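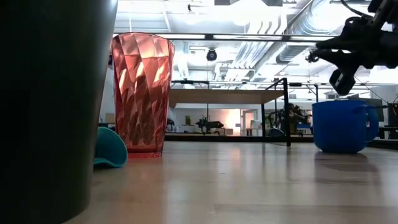 Figura 3. Puesto de manipulación de vajilla. La pinza, sin cerrarse sobre la taza azul, por encima de ella; a la izquierda, el vaso rojo translúcido.

4.2. Cambios en la distribución de tareas

El puesto que muestra la figura 3 corresponde a la segunda fase del estudio, realizada en la planta de Weleck dedicada a la clasificación y el reenvío de menaje de alquiler. Antes de la automatización, cada operaria recogía las piezas de la mesa, las revisaba a contraluz y las colocaba en la bandeja según el tipo. Con la instalación del sistema Siredico, la recogida y la colocación pasaron al brazo, y la revisión quedó en manos del personal. La empresa presentó el cambio como un reparto sencillo entre mover y mirar. Los registros de turno y las entrevistas muestran un reparto bastante más irregular.

Durante el periodo observado se registraron 2361 ciclos de agarre, de los cuales 165 requirieron intervención manual. La mayor parte de esas intervenciones se concentró en dos clases de piezas: los recipientes translúcidos con relieve, cuyo contorno el sistema de visión estimaba mal bajo la luz del techo, y las tazas con asa, que exigen una orientación determinada antes del cierre de los dedos. El vaso y la taza de la figura pertenecen a cada una de estas clases. Las piezas opacas sin asa apenas dieron problemas, salvo cuando quedaban parcialmente tapadas por otra mayor.

Las intervenciones fueron breves en su mayoría. La operaria detenía el ciclo, giraba la pieza o la separaba de las contiguas y reanudaba la marcha desde el panel. El procedimiento escrito preveía que cada parada se anotase con un código de causa. En la práctica, el código más usado fue «otros», y las personas entrevistadas lo explicaron en términos parecidos: la lista se había redactado antes de la puesta en servicio y no recogía los casos más frecuentes, entre ellos los reflejos sobre la superficie de la mesa. La lista se revisó una vez, a petición del turno de tarde, y el uso de «otros» disminuyó desde entonces.

Un segundo cambio afecta a la preparación de la mesa. En el procedimiento manual, las piezas llegaban amontonadas y separarlas formaba parte de la propia recogida. Con el brazo en funcionamiento apareció una tarea nueva, que no figuraba en ninguna descripción de puesto: distribuir las piezas sobre el tablero con espacio suficiente entre ellas para que los dedos pudieran bajar. Las operarias la llamaban «poner la mesa». En las primeras semanas la asumía quien estuviera libre; más adelante se asignó por turnos de 60 minutos, después de que varias personas señalaran que era la parte más monótona de la jornada y que recaía siempre en las mismas.

4.3. Valoración del personal

Se entrevistó a 28 personas de los dos turnos, tanto operarias como personal de mantenimiento. La valoración del esfuerzo físico fue favorable casi sin excepciones. Las molestias de muñeca y de hombro, que aparecían con frecuencia en las entrevistas previas a la instalación, se mencionaron mucho menos en las posteriores. No disponemos de datos médicos que permitan confirmar esta mejora, y conviene tratarla como una percepción declarada.

La valoración de la atención requerida fue peor. Varias entrevistadas describieron una vigilancia continua y poco productiva, en la que debían estar pendientes de un movimiento que casi siempre terminaba bien. Una de ellas lo comparó con acompañar a un conductor novel: «no haces nada, pero llegas cansada». El personal de mantenimiento expresó una opinión distinta. Para este grupo, el sistema supuso tareas más variadas y una formación adicional, impartida en Bednarek, que se reflejó en la categoría profesional. Entre las operarias, la formación se limitó a una sesión sobre paradas y reanudación, y ninguna declaró cambios de categoría ni de salario.

Esta diferencia coincide con lo observado en la planta de Esden en la primera fase, aunque allí el volumen de piezas era menor y la rotación entre puestos estaba ya establecida. En Weleck la rotación se introdujo como respuesta a las quejas, y su aplicación dependió del criterio de cada responsable de turno. En el turno de mañana se mantuvo hasta el final del periodo; en el de tarde se abandonó en diciembre, coincidiendo con el aumento de pedidos, y no se había restablecido al cierre de la recogida de datos.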